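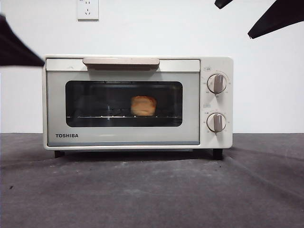
Unit 9: Setting up and looking after the oven cell
Course notes, Skendura lab. Prepared by Iqra Kiani. Revised 6/12/22.

Scope

These notes cover the toaster oven cell only. The task program is called Rutulora and runs from the cell controller. Gripper changes are in the Unit 4 handout.

1. Fixture position

The oven is not bolted down. Its position is taught as a frame with three touch points: two on the front of the housing and one on the side. Touch up the frame after any move, including moves for cleaning. Hold the oven still while teaching. It slides on its feet under light side load, and the error goes straight into the door approach.

Route the power cord behind the housing. Check that no loop reaches into the swept volume of the arm at the side approach.

2. Finger check
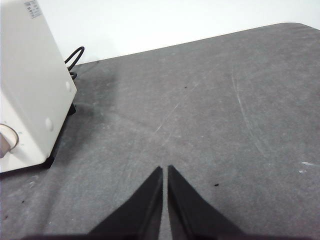

Jog to the park pose over clear table with nothing in the fingers. Close at low force and look at the gap from the front. The tips should meet evenly along the inner edges. If one tip leads, loosen both finger screws, reseat against the shoulder and tighten in turns. Do not correct a bent finger by shimming. Replace it.

Re-zero the gripper after any finger work. Stored offset on the Koltetti controller is register 516. Write the old value in the log before overwriting it.

3. Knob grasp

The knobs are gripped across the ridge. Approach square to the panel, close, then rotate the wrist joint only. A drift fault (code 586) during rotation means the grasp axis and the knob axis do not agree. Repeat section 1 before changing any program values.

4. Service interval

Inspect finger faces and wrist cable every 3000 cycles. Wipe the table and the oven feet at the same time.

Questions on the register map go to Gerrit Michiels.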